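The Paperwork of Parrots

There is a filing cabinet in the back room of the Mladenović Bird Refuge that holds more parrots than the aviary does. Each folder is a bird. Some of the birds are outside, shrieking. Others are dead, or were adopted, or flew off through a door that a visitor was asked, in three languages, to keep closed. The folders stay.

Senad Nikolovski inherited the cabinet when he took over as the refuge's registrar, a job he applied for under the impression that it involved birds. He has spent most of it on leg bands.

"I know what a macaw's ankle looks like," he says. "Ask me about the rest of the macaw and I'm guessing."

The law in question is simple enough to fit on a postcard. If you keep a listed parrot, it must be banded, and the band must match a certificate saying where the bird hatched. A parrot bred in captivity can be sold. A parrot taken from a forest can't. The whole system rests on a metal ring, which is fitted when a chick is days old and its foot is still small enough to slip through.

People who deal in wild parrots have naturally given some thought to the metal ring. It can be cut and glued. It can be a size too large and forced over an adult foot, which leaves scars. It can be perfectly real, and belong to a bird that died in February and has since been reborn, in excellent health and a slightly different color.

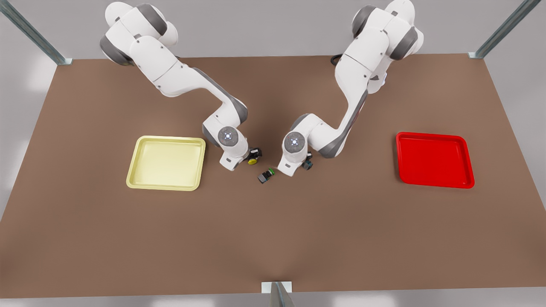 Nikolovski once handled a gray parrot whose papers gave its age as 70. The bird was moulting its first set of feathers. The owner, when asked, said it had always looked young.

The refuge takes in birds that inspectors have seized and don't know what to do with, which describes most seized birds. A court case can run for years, and a parrot can't be put in an evidence bag. It has to be fed, twice a day, by somebody it will attempt to bite. At the moment 4 of the residents are formally exhibits. One of them has learned to imitate the reversing alarm of the van that brought it.

Getting an exhibit released is its own branch of literature. The refuge applies to the court, the court asks the inspectors, and the inspectors ask the refuge, which replies with a copy of the application. Then comes the feather test. A lab compares the bird's DNA with that of its supposed parents, assuming the breeder can produce them. Breeders are often unlucky in this respect. Parents have been stolen, sold abroad and, in one file I was shown, "retired."

Provon, the breeding farm up the valley, has never had this trouble, and its manager would like that printed. The farm keeps blood samples from every pair and chips every chick as well as banding it. It also charges 3000 for a hand-reared macaw, and the manager is frank about who undercuts him. He considers the smugglers a conservation problem on some days and a pricing problem on the others.

Between the farm and the refuge lies Vastosum, a village with one road, a Sunday bird market and a long memory. The market sells canaries and finches now, and seed by the sack. Older stallholders will tell you that parrots were never sold there, and then what they used to cost.

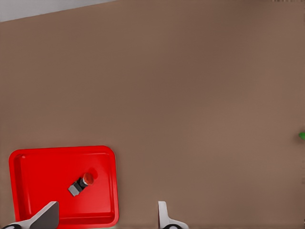 A red tray on a brown tabletop.

The refuge's great success is a blue-fronted amazon called Funo, who spent 10 years as an exhibit before the case against his owner collapsed on a date error. By law he had to be offered back. The owner came to the refuge, stood in front of the cage, and was called something unrepeatable in what witnesses agree was his own voice. He signed the bird over that afternoon.

Funo's folder has been thick enough to need a rubber band ever since. Nikolovski took it out to show me the signature, and found that somebody had filed a seed invoice on top of it. He moved the invoice to the correct drawer, wrote the date on a slip, and put the slip in the folder.

Outside, the van was reversing, or the parrot was.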